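Chapter 8
Glazes and Glazing

What this chapter covers
What a glaze is made of
Why glazes melt, and at what temperature
Mixing a glaze from dry materials
Applying glaze by dipping, pouring and brushing
Common faults and how to trace them

Before you start
You should have read Chapter 2, on clay bodies, and have at least one bisque-fired pot to work on. A set of small test tiles will be more useful to you than a finished piece. If you have not made any, turn back to the end of Chapter 2 and follow the instructions there.

8.1 Glass on clay

A glaze is a thin layer of glass melted on to the surface of a pot. It is put on as a powder mixed with water, and when it is dry it looks like chalk. In the kiln the powder melts, spreads and sticks to the clay underneath. As the kiln cools the melt stiffens into glass.

Potters glaze their work for several reasons. Low-fired earthenware is porous, and without a glaze a jug will slowly let water through its walls. Stoneware fired to its full temperature is dense enough to hold water unglazed, but a bare surface stains easily and can be unpleasant to eat from. Glaze also brings colour and a range of surfaces from high gloss to dry matt.

In the workshop at Drenar, where much of the material in this book was first taught, new students were not allowed to touch the glaze buckets until their second month. Sombat Phuthong, who ran the glaze room, gave them a notebook and a tray of tiles and told them to write down what they saw. Many found this dull. Those who kept the notebook going had something to look things up in years later, and the exercises in this chapter are taken from his course with few changes.

8.2 The three parts of a glaze

Every glaze, however complicated the recipe looks, has to supply three things.

The first is silica, which forms the glass. It comes into the recipe as flint or quartz, and also as part of the clays and feldspars. Silica on its own melts at over 1700°C, far hotter than any pottery kiln can go.

The second is a flux, which brings the melting point down. The common fluxes are the oxides of sodium, potassium, calcium, magnesium, zinc and boron, although boron also helps to form the glass and is sometimes put in a class of its own. Lead was used for centuries and gives a bright, forgiving glaze, but it is poisonous to the people who handle it and can pass into food. It has no place in the recipes in this book.

The third is alumina, which stiffens the melt. A glaze short of alumina is likely to run down the pot and glue it to the kiln shelf. Most of the alumina comes from china clay, and the clay has a second use, as it helps keep the other powders floating in the bucket. 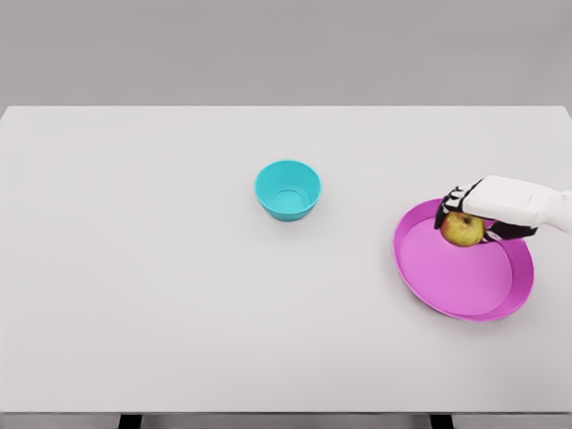

The balance between the three decides how the glaze behaves. More silica, within limits, gives a harder glaze that is less likely to craze. More flux gives a more fluid melt. More alumina tends towards a matt surface, and too much leaves the glaze dry and underfired. You will see all of this for yourself in Exercise 8A, where one base glaze is pushed in each direction in turn.

8.3 Where colour comes from

Most glaze colours come from small amounts of metal oxides or carbonates added to the base. Copper is a good one to begin with because it is so easily swayed by what surrounds it. In an alkaline glaze, rich in sodium and low in alumina, it gives turquoise. In many other glazes the same amount gives a leaf green. With the air supply to the kiln cut down it can turn red.

Cobalt is steadier and gives blue in nearly every glaze. It is also very strong – half of one per cent is enough for a clear mid-blue. Iron gives honey, brown, black or a pale grey-green, depending on how much is used and how the kiln is fired. Manganese gives browns and purples, and its dust and fumes are harmful.

Commercial stains are oxides that have been fired together and ground up again. They cost more but they are more predictable, and the colour of the powder is usually a fair guide to the colour of the fired glaze. Raw oxides give no such help. Cobalt carbonate is a dusty mauve, and copper carbonate is a pale green whatever it is going to become.

A note on food. Copper can make some glazes less stable, and acids such as vinegar or lemon juice may then draw metal out of the surface. Use a tested liner glaze on the inside of anything meant for eating or drinking, and keep strong copper glazes for the outside.

8.4 Recipes and records

Glaze recipes are written by weight, with the base materials adding up to 100 and the colours listed afterwards as extras. A recipe that calls for 2 per cent copper carbonate needs 2 grams for every 100 grams of dry base. Weigh into a clean container, tick off each material as it goes in, and do not stop to talk halfway through.

Give each test a number and scratch or paint it on the back of the tile with iron oxide, which will survive the firing. Pencil will not. Write the same number in your notebook together with the recipe, the clay, the thickness of the glaze and the place in the kiln. The Drenar notebooks reached test 361 before anyone thought to add the position on the shelf, and a good many of the earlier results could not be repeated.

Three base glazes are used in this chapter. We call them Jana, Phetsri and Istel, the names they had on the workshop lids. Jana is a clear earthenware glaze, Phetsri a satin white for stoneware, and Istel an alkaline glaze suited to copper. The full recipes are in the table at the end of the chapter.

8.5 Working safely

Dry glaze materials are fine dusts, and silica dust damages the lungs for good. Wear a fitted respirator whenever you handle powders. Add powder to water, never water to powder. Wipe surfaces with a wet sponge and do not sweep. Keep food and drink out of the room, and wash your hands before you leave it.

Exercise 8A, which follows, needs a set of scales, an 80-mesh sieve, two jugs and a set of bisque tiles. Read it through to the end before you weigh anything out.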